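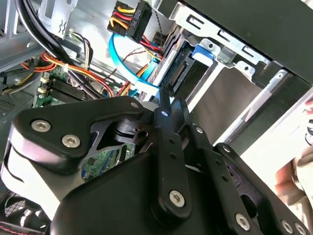

Is an old desktop tower worth opening? Three pictures and some grumbling

Every few months somebody tells me that an old office tower is a bargain. Get one cheap, they say, swap a few bits, and it's as good as new. I have my doubts, and I've had them for 25 years. A refurbishing outfit in Rillville called Hadlow makes this claim on its leaflets, and the Kimia repair club repeats it at every open evening. So I've put up three pictures of the inside of one and written down what I think when I look at them. Make up your own mind.

The first one, at the top of the page, is all cables. There's a plug marked "HDD P3", which at least tells you what it's for, and a bright blue data cable looping down just under it. Red, orange, yellow and black wires run across the board in a bundle, with one small white tie. I'm told this is tidy. I've seen tidier sheds.

The leaflet says anyone can find their way round "in minutes". Perhaps, if you know already that the memory goes in the long black slots with the white catches. It doesn't say how long you'll spend getting your fingers past the wiring to reach them.

Second picture: the whole case on its side, and the processor socket with nothing in it
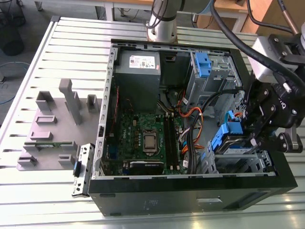 Page last changed: a Wednesday in April (caption to picture two corrected)

I'll give the makers some credit for the blue plastic. There's a blue latch on the optical drive cage and a blue caddy on the end of the hard drive, and blue seems to mean "you may touch this". It's a sensible idea. Whether the latch still does its job after years under a desk is another matter, and I wouldn't lean on it.

The empty socket is the part that makes me nervous. Kimia's handout gives it 2 lines, and one of those is "take care". Care of what? The contacts in these things do not forgive a slip, and a replacement board would cost more than I'd pay for the lot. Escobar, the parts shop, wanted 50 for a used one, no returns.

Then there's the graphics card. People get excited when they spot one. It's a black card with a small label and I'd want to read that label properly before I paid a penny extra.

Third picture: processor in its socket, and a gray jumble of holders beside the case

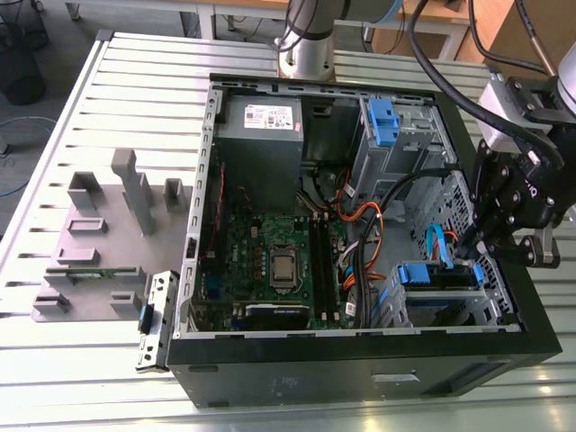

Tower on its side, with the parts plate to the left.

I do approve of the plate. It's 3D-printed, with slots and upright holders, and a small green circuit board is resting across a couple of them near the front. Better than an old saucer, which is what I used for roughly 7 years. I'm less sure you need a special plate to hold a handful of parts.

Have a look at the metal bracket leaning on the left side of the case as well. It has a little blue tab, and I think it's a drive part or something of the sort, though I wouldn't swear to it. Hadlow's leaflet doesn't mention brackets at all.

Would I buy one? At the right price, for spares. As a machine to rely on, I'd want to see it run for a good long afternoon first, with the lid on.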